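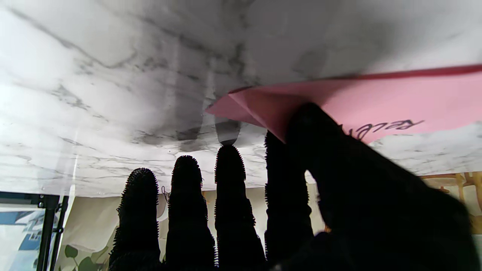 Pivero marble-pattern top, reviewed after a season of paper folding

I was never going to be an easy customer for this one. Pivero sell it as a "studio surface", which to my mind is a table top with a higher price on it, and the leaflet spends a lot of words on the calm you will feel while sitting at it. I fold paper. I want something flat that doesn't fight me.

Flat it is, I'll give them that. A crease run down with a thumbnail comes out sharp, and pink paper in particular looks very good against the white. Thin sheets don't creep about as they did on my old Reston board, which had a slight bow in it from the day I bought it.

Now the veining. The Clollside shop had the top under strong light and it looked pale and even. At home, with light from one side only, the grey goes cloudy and dark in places, and if you mark your folds in soft pencil you will lose them in there. Black ink is fine. I write names on the pieces for my class before we start, and those stay readable anywhere on the table. Anyone working in grey or white paper should think hard before buying.

Cleaning: a damp cloth, nothing else. Glue stick came off after 7 minutes under a wet flannel. The leaflet promises "instant wipe-away", so make of that what you like. A red felt tip left a faint mark in March and I can still find it if I go looking.

Delivery took 14 days against a promised 6. Customer service answered my second email and ignored the first.

Would I buy it again? At the sale price, probably. At full price I'd look at the plain white Vukčević top first, which has no pattern to hide your pencil lines and, going by the one in my sister's workroom, creases every bit as well. Pivero do a plain version too, but only in the small size, and they couldn't tell me when that might change.

Three stars. It would have been four without the leaflet.

Zdenka Stoyanova
October 6, 2024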